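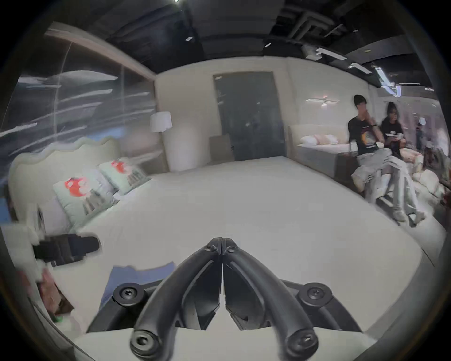
*Bedroom, mid-sort, August*

So the mattress has become my desk! I had 10 minutes of tidying planned and now it's past noon. There's still that blue sheet lying on the white, and a little heap of odds and ends over on the left that I keep walking past. But the green pillows with the red fruity print look so sweet against the wavy cream headboard – I may leave them just like that. Verna wants to come see the room. I told her after four, and to bring some of her plum cake (please!).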